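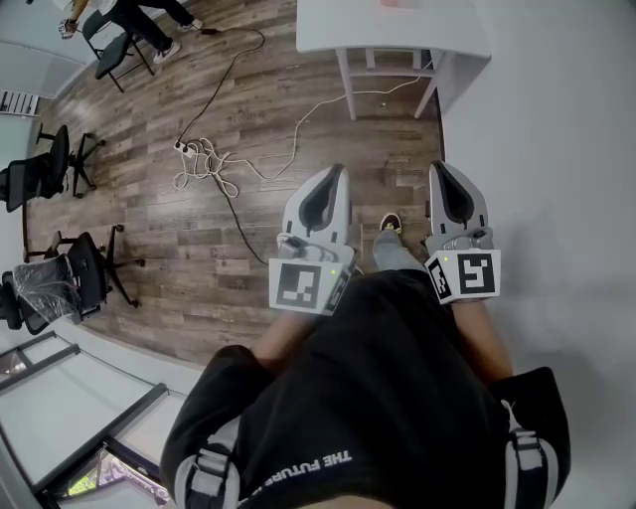
Geder says the club at Leblanc got two pairs in May and the kids were recording on day one, the straps saved everybody's arms. Would order again, but get spare pads.

Leltska Hand-Held Gripper Pair, Club Edition
Item no. 328
In stock. Ships to schools and clubs only.

One left, one right. Marker cube on each. Made for student teams teaching an arm by doing the task themselves first. No arm needed to get started, just floor space and a outlet.

In the box
- 2 grippers with finger pads fitted
- 2 marker cubes
- shoulder harness, adjustable
- cable set
- printed lesson plans, 4 sessions

Pads are the wear part. Good for nearly 3,000 grasps in class use, then swap. Spare pads are item 113, sold by the pair.
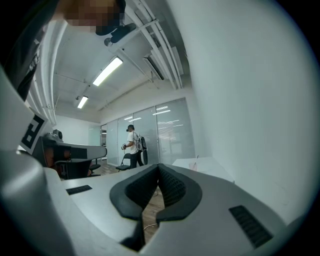
Finger pads and body marker, from behind the jaws.

Club notes
Keep markers clean and dont write on them. Tape down cables before anybody walks with the harness on. One student wears, one watches the recording, trade after each task.

Entering the Lotutus student challenge? Team orders need to be in by 25 Dec 2025. Put the team name in the order notes, one shipping adress per team. Returns OK if cubes are unmarked.

Fits: ages 14 and up, smaller hands should try the short strap first. Short strap sold seperately.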